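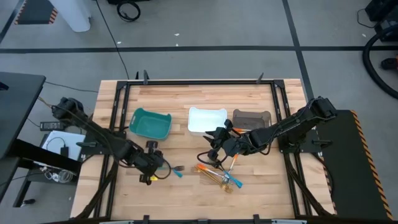
**Figure 2.1** Worktable with a top of light maple strips in a black metal frame.

# Chapter 2: Wood and Moisture

Wood takes up water from the air and gives it back. As it does so, it swells and shrinks. This movement continues for the life of the piece, in lumber that was cut last month and in lumber that has been in a building for generations. A finish slows the exchange but does not stop it.

The chapter covers how moisture content is measured, how far boards move in each direction, and how panels are built and fastened so that they can move without damage. Readers who have not worked through the section on cell structure in Chapter 1 should do so first.

## 2.1 Moisture content

Moisture content is the weight of the water in a piece of wood divided by the weight of the same piece when fully dry. It is stated as a percentage. In green lumber the value can be greater than 100 percent.

Water is held in two ways. *Free water* fills the hollow centers of the cells. *Bound water* is held within the cell walls. Free water leaves first, and the board becomes lighter but keeps its size. The point at which the free water is gone and the walls are still full is called the fiber saturation point. In this book it is taken as 30 percent for all species. Shrinkage begins only below this point.

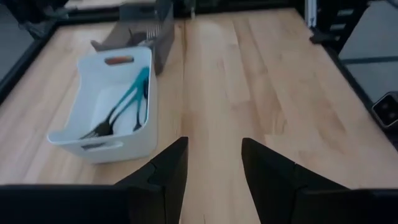
A board left in steady air will in time reach a moisture content that no longer changes. This is the equilibrium moisture content. It depends mainly on relative humidity and to a lesser degree on temperature. Lumber stored in an open shed may settle at 13 percent and then drop well below that figure after a winter in a heated room. Most of the cracked tops and stuck drawers discussed in this chapter come from a change of this kind.

## 2.2 Direction of movement

Wood does not move equally in all directions. Movement along the grain is so small that it is ignored in normal work. Movement across the grain is greatest in the tangential direction, which follows the growth rings. Radial movement, from the center of the log outward, is commonly near half the tangential value, although the ratio varies with species.

The change in width of a board is found from

*ΔW = W × C × ΔM*

where *W* is the starting width, *C* is the movement coefficient for the species and direction, and *ΔM* is the change in moisture content in percentage points. For *C* = 0.004, a panel 500 mm wide narrows by 2 mm for each point lost. 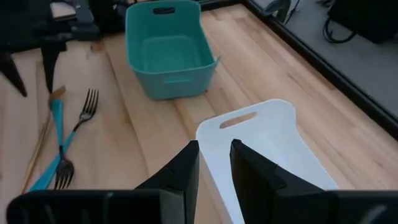 Gluing boards edge to edge does not reduce the total movement of a panel. The widths add, and so do the changes in width. What the method offers is control over how the panel behaves, as narrow boards cup less than wide ones and can be sorted before assembly. The grain of every board must run the same way, as in the tabletop of long blond planks shown here, with its visible seams and a few darker knots and streaks. Grain dips and turns near a knot, so movement at that spot is less even than in clear wood. The formula above applies to clear, straight-grained stock only.

## 2.3 Fastening a panel

A wide panel must be held flat and still be free to change in width. Screws set tight through round holes in a cross rail prevent this, and the panel may split along a seam or beside one.

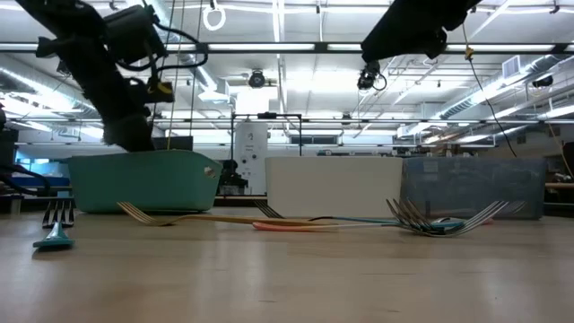 Slotted holes are the usual remedy. The slot runs across the grain, and the screw is set at its middle if the panel is near its average moisture content. One fastener, normally at the center of the width, is left fixed so that movement is shared between the two edges. Section 2.6 gives slot lengths for common species, and Problem 2.4 applies them to a bench top moved from storage to a heated shop.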